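Plating practice, or how I fell for a piece of fried chicken

Saturday, June 6, 2026

I have been looking forward to writing this one all week! As some of you know, I got hooked on play food in May (blame a shop window, and a very persuasive little basket of pretend groceries), and I've been reading up on it, buying too much of it and generally boring everyone at dinner ever since. The big spreads get all the attention, with the tiered cakes and the sushi boats. My heart is with the small setups, where there's a plate, a bite or two to put on it, and plenty of bare table all around.

A dark table helps so much. I used to set everything out on a flowered cloth and wonder why it all looked like a yard sale. Put a white plate on charcoal gray and suddenly you want to serve somebody lunch.
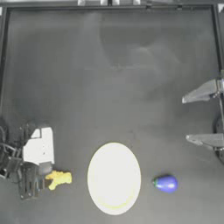 White oval plate, something yellow waiting beside it.

I love an oval plate. Round ones make me want to fill the middle and stop, but an oval has a long way to go from end to end, and you start thinking about what sits next to what. My own is from a line called Osten, heavier than it looks, and I've already chipped it once on the faucet. I turn it so the long side runs away from me, which my mother would call wrong, and then I fuss with it for far too long.

The yellow pieces are the hard part. Purple is easy, red is easy, green practically arranges itself. Yellow goes washed out near a lamp and muddy away from it, and if you have two yellows together, one of them always ends up looking sick.
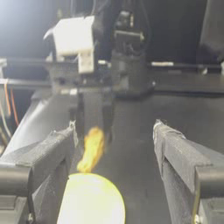
My first lot of play food came from Yule, a secondhand place with over 586 little pieces sorted into drawers (they had the number written on a card, and I believed every digit of it). I was in there for most of an afternoon and left with a paper bag and no bus fare. What I learned from that bag is how much strong light changes a piece. A big rounded one in pale yellow can glow almost white along the top, while a small yellow-orange one just above it keeps its color, and you'd swear they came from different kitchens. So now I move the lamp before I move the food. Try it, it's fun!

Then there's texture, my favorite subject in the world at the moment. Smooth pieces are lovely, but give me crumbs and craters. A good fried chicken piece has all those bumps and folds, mustard on the high spots and a deeper ochre down in the creases, and a silly lumpy tip at the narrow end. I could look at one for ages. 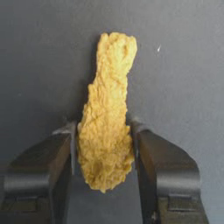
Xiuying Dong wrote in after my last post to say that I was overthinking the whole business, that her kids serve three desserts and a shoe on the same dish, and that a crowded plate is a happy plate. Fair enough! I tried it her way on Thursday, minus the shoe, and it was a riot of color. I still went back to my two pieces afterward.

My other great love is the eggplant. It's that glossy purple-blue, with the green cap, and it looks good before it even gets to the plate. I like it lying on its side on the table with the stem pointing in, as though it's next in line. 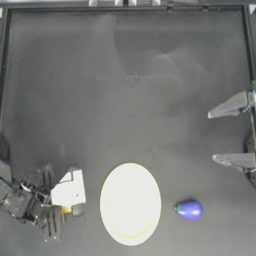 What I'm trying next

I've got my eye on a set of tiny bowls from Lutent, if I can find the ones with the speckled glaze. I also want to try a soup, and I have no idea what you use for broth. Felt? Tinted glue? If you've made one, please leave me a comment, and tell me whether the noodles stayed put.

Musico was on the kitchen radio the whole time I was typing this, and now I need to go and make real lunch. There will be fried chicken.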